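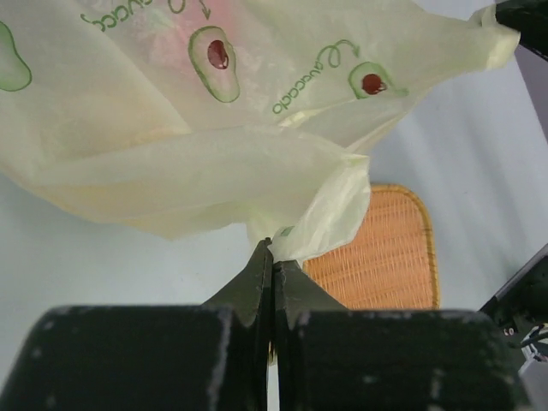

How to Store Thin Plastic Bags So They Stay Stored

Filed under: Kitchen, Small Victories
By Aurora Godinho

Every home has a bag of bags. Ours lived under the sink from 2016 until this spring, and by the end it had its own weather. You opened the cabinet door and it exhaled. My husband's solution was to close the door faster.

The method below takes a slippery, see-through bag of the produce or gift kind and turns it into a flat little packet you can stand in a drawer. I learned it from my neighbor Hanane Morsy, who folds while she is on the phone and has never once looked down.

What you need

A table or counter, wiped dry
Your bags, emptied and shaken out over the sink
A shoebox, or any box with sides taller than your palm

Sorting first

Pull everything out and be cruel. Anything with a hole goes. Anything that held raw chicken goes, and I don't want to hear about rinsing. Anything sticky goes too, unless you enjoy folding flypaper. Store drop-off bins take some kinds of clean plastic film, so check the sign before you stuff yours in.

You will want to save the pretty ones. I have a weakness for printed bags, fruit especially, and an avocado with a nice red pit will get past me every time. Keep them. They fold the same as the ugly ones, and they're easier to find later.

The fold

1. Undo any knots. If the neck has been twisted, pinch it where it is tightest and turn it back the other way. Don't yank the corners, which stretch into little points and never lie flat again.

2. Lay the bag down with the bottom seam toward you and pull the sides out until the creases mostly give up. They won't all give up. Move on with your life.

3. Smooth from the bottom seam up to the opening with the side of your hand. You're pushing the air out, so leave the opening open. I skipped this for a week and made 2 dozen very small pillows.

4. Fold lengthwise in half, then in half again. You should have a long strip as wide as your hand. A wide bag may need one more fold.

5. Starting at the bottom seam, fold the strip up on itself in palm-sized flips. Press out whatever air is left as you go.

6. Tuck the loose end into the last fold. If the bag has handles, tuck those in as well.

7. Stand the packet on its edge in the box, fold side up.

If it springs open

Very thin plastic has opinions. Roll the strip instead, tightly, and put a rubber band around it. Phúc Phan wrote in to say he puts his under a cookbook overnight, and that it's the most use he has gotten out of the cookbook.

How many to keep

I started with 300. Fill one shoebox and stop there. When a new bag comes in and the box is full, an old one goes out to line the bathroom trash.

Next up: the lids drawer, once I can get it open.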